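The odd cups

I've been meaning to write something about the cups for a while, mainly because Araceli asked me for a list and I never sent her one.

When we took the upstairs at Troditz in January, the kitchen cupboard was empty apart from a packet of filters. Buying a matching set would have been the sensible thing to do. Instead I put a note by the door asking people to bring in one cup or glass they could live without, and by the end of the month we had 18. Two have been broken since, both by me, both in the sink.

They live on the downstairs shelves most of the time. Every few weeks I carry them up to the wooden table by the railing, where the light is better, and go through them for chips. Anything with a chip on the rim goes. A chip on the foot I rub down with wet sandpaper and put back. It takes most of an afternoon if people keep stopping to talk, and they do.

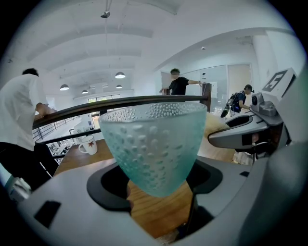
The bobbly tumbler and the maple leaf mug, upstairs.

The tumbler is my favourite. It's frosted, a pale green going on blue, with rows of raised dots all the way round, and it gets wider towards the top. Maricica Stanciu gave it to us. She had a pair from her aunt and kept the other one. I use it for water and nothing else, as I once tried it with orange squash and the colour looked awful. The dots are a nuisance to clean. A cloth slides over the top of them, so I use an old nail brush and leave it upside down on a tea towel.

The maple leaf mug is plain white with the leaf in red, and I don't know who brought it. Vojtěch says it was there before the note went up, but he says that about most things. It's a good solid mug for tea, and it's usually the first to be taken.

Of the rest, the ones worth mentioning are a brown stoneware beaker that holds far too much, and six small glasses from Nimal Barua that only get used when somebody has a birthday. There was also a very thin cup with a gold line round it. I took that one home, with permission, after finding it under a pile of plates.

We're short of things with handles. If you're coming up to Troditz and have a mug at the back of the cupboard, bring it and leave it on the table by the railing. No travel cups please, we have a box of lids already and not one of them fits anything.

Araceli, I'll do you the proper list next time I have them all out.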